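Jekdale Home & Shed Forum > Locks, Latches and Hinges

Thread: Brass padlocks, long shackle or short for a side gate?

pap_of_the_shed wrote:
OK so I finally went through the drawer of shame and I own way more brass padlocks than a person with one gate should. I want to put one on the side gate, which has a plain hasp and staple, and I keep going back and forth between a chunky one with a regular U shackle and a smaller one with a long skinny shackle. The long one is so much easier to get through the staple (my gate sags, don't start) but my brother in law says a long shackle is basically a handle for somebody's pry bar. Is he right? The gate protects a mower, 2 bikes and a lot of flowerpots.

tinhinge wrote:
He's right. The more shackle sticking out, the more room for a bolt cutter or a bar. You want it as short as the staple will let you get away with. Also fix the sag!! Two longer screws in the top hinge and you're done before lunch.

Vilon_Mike_no_relation wrote:
I'd push back on that a little. For a mower and flowerpots, any padlock is there to stop a kid or a bored neighbor. A guy with bolt cutters goes through a small brass lock either way, and the hasp on most side gates is held on with screws you could pull out with a claw hammer. I've had a long shackle on mine for 4 winters and the only thing it has ever fought with is my gloves. Get the one you'll bother to lock every night.

tinhinge wrote:
"Any padlock" is how my cousin lost a chainsaw, but sure.

pap_of_the_shed wrote:
Ha, OK, so we're split already. I had a few of them out on the table to compare, the squarish one with the ordinary shackle and the skinny long one and one more, all with that same gold brass look, and it's funny how different they are once they're next to each other in daylight. In the drawer they were all just "the padlock."

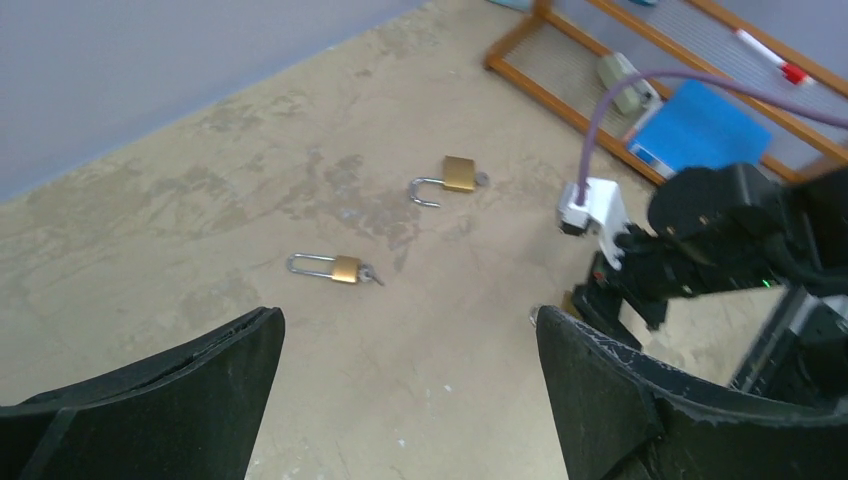

Anyway, the squarish one feels better in the hand and I like the bigger body, but I have to lean on the gate with my hip to get it through the staple. In the rain with groceries I know exactly what I'm going to do, and it's leave the thing hanging there unlocked. So maybe the sag does come first. Grumble.

endo_gardens wrote:
Sag first, yes! And please, please label your keys before you do anything else. I have a coffee can with 20 little silver keys in it and maybe half of them open something. I put a dab of nail polish on the key and a matching dab on the bottom of the lock and it has held up great, way better than tags, which get caught on everything. Red for the gate, blue for the shed, and a horrible glitter green for the bike chain :)

Vilon_Mike_no_relation wrote:
Nail polish is smart. I used to leave the spare keys on the same ring as the main one, clipped together, for years. Then I dropped the ring in the lake. Split them up.

quietlatch wrote:
Nobody has brought up weather yet. Brass body is fine outdoors, but a plain steel shackle will rust where it goes into the body, and that's the bit that seizes. Dry graphite in the keyway, a drop of light oil where the shackle moves, spring and November. Don't spray the whole lock with whatever's under the sink.

tinhinge wrote:
Disagree on graphite. It turns to paste once damp gets in. I use a PTFE dry spray and nothing else.

quietlatch wrote:
And I've used graphite since before you had a shed. We've done this one before, the thread ran to 50 posts and got locked (sorry).

endo_gardens wrote:
Oh no, not the graphite thread again

pap_of_the_shed wrote:
Update! Put the two long screws in the top hinge this afternoon and the gate came up enough that the squarish lock goes through without the hip. Still a little snug at the bottom, so I may file the staple some. The long skinny one is going on the toolbox, where reaching through two hasps at once is a plus. Keys are getting nail polish tonight, I've got orange and a sort of purple. I bought both graphite and the PTFE stuff, so everybody can be mad at me.

tinhinge wrote:
Don't use both in the same lock. Seriously. It gums up.

pap_of_the_shed wrote:
Different locks! One each. I'll report back in spring.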